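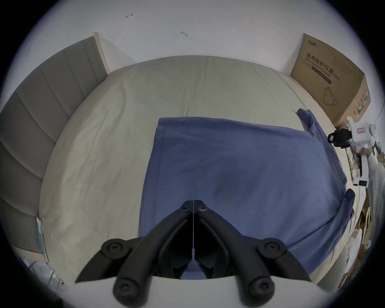
Blue cloth on the bed, partly folded.

October, 6:40 a.m.

Water heater log, continued. Inlet reading this morning was 8 degrees C, down two from the start of the month. The Waker unit still short-cycles when only the kitchen tap is open. I ran the tap at half flow and timed the burner: on for 10 seconds, off for nearly as long, then on again. At full flow it holds steady. This points to the flow sensor, or to scale on the cold side filter. I cleaned the filter in spring and it was fine then, but the water in Enddale is hard and I would not trust it for six months.

Called Papadakis for a price on the sensor. They quoted 478 with fitting, which seems high for a part that comes off with two clips. Lorenz Baumgartner had the same fault at his place in Idstead and says the connector was corroded, not the sensor itself. He cleaned the pins and it has run since. Will try that first.

Laundry went through on the cold setting to keep the heater out of it. Folding is half done.

Noon. Power off, gas off, cover off. Connector pins had a green film on two of three. Cleaned with contact spray and a soft brush, let dry, refitted. Filter had some grit but not much scale. Meter reads a little over 4000 hours of burner time, more than I expected - the previous owners must have used it for the radiators as well.

5 p.m. Half flow test again. Burner held for the full three minutes, no drop. Repeated twice with the same result. Outlet temperature drifts by one degree, within spec.

Still to do: order a spare filter, tell Papadakis to hold the quote, check the pins again in two weeks.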